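Velstead Disassembly Cell: CPU Reseat Fault

Gallery | Posted Fri 26 July

The Velstead cell services retired office desktops. One of its routines lifts the processor out of an open tower, parks it in a fixture tray beside the case, and later puts it back in the socket. In May the cell began stopping on the return move with a force limit trip. The notes on this page cover the fault as logged, the wrong turns in diagnosing it, and the changes made so far. Anyone running the Kondomeck tray with a similar layout should read the section on datum offsets before the next production run.

Fault summary

The controller reported an over-force event during the final approach to the socket. On the first two occasions the arm retracted as programmed and the operator cleared the fault from the pendant. On the third the retract was blocked by a slack sensor cable that had hooked on the drive cage, and the protective stop held the arm inside the chassis until it was released by hand. No one was inside the guarded area. One motherboard was written off with bent socket contacts.

The event counter stood at 2177 completed transfers when the first trip was recorded. Earlier trips may have been lost, as the log was set to overwrite after 800 entries. That setting has been changed.

What it was not

Gripper calibration was checked first and found within tolerance. The force sensor was re-zeroed and swapped with the spare from the Benavides cell, with no change in behaviour. Lighting was suspected for a while on the grounds that most trips fell in the afternoon – this turned out to be a matter of when the larger towers were scheduled.

What it was

Two causes, one on top of the other. The tray had been reprinted and its chip recess sat slightly off the old datum, so the processor was picked up with a small lateral error. The error alone was usually absorbed by the compliance routine. It was not absorbed when the case itself had crept on the platform, and the taller cases had been loaded without the end stop fitted. With both errors in the same direction, the chip met the edge of the socket frame and the controller did what it was told.

The cable snag was a separate finding. The retract path had been taught with a shorter lead at the wrist and was never re-verified after the lead was replaced.

Work at hand
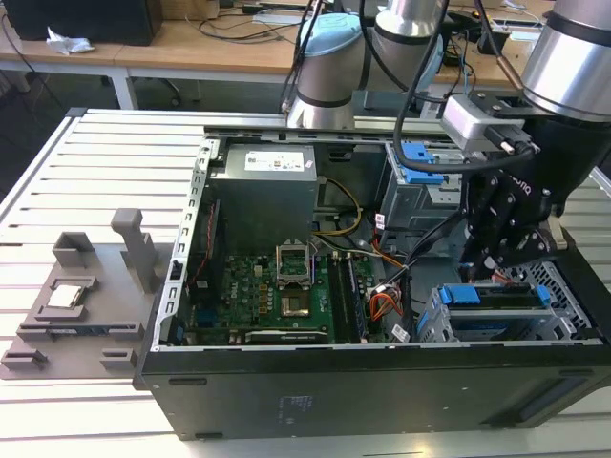 Dell tower on its side on the slatted platform, socket bracket open and processor in the tray at left. Note the cable looping from the wrist sensor across the top of the drive cage.

Changes made

Tray datum is now probed at the start of each shift and the offset written to the job file. The end stop is a required item on the loading checklist for all case sizes. Over-force trips lock the routine and need a supervisor key to clear; clearing from the pendant has been disabled.

Still open

Cable routing at the wrist. A clip supplied by Vanow is on trial, but it limits rotation on the last joint and the retract path will have to be taught again if it stays. Until then the cell runs at reduced speed for all moves inside the chassis.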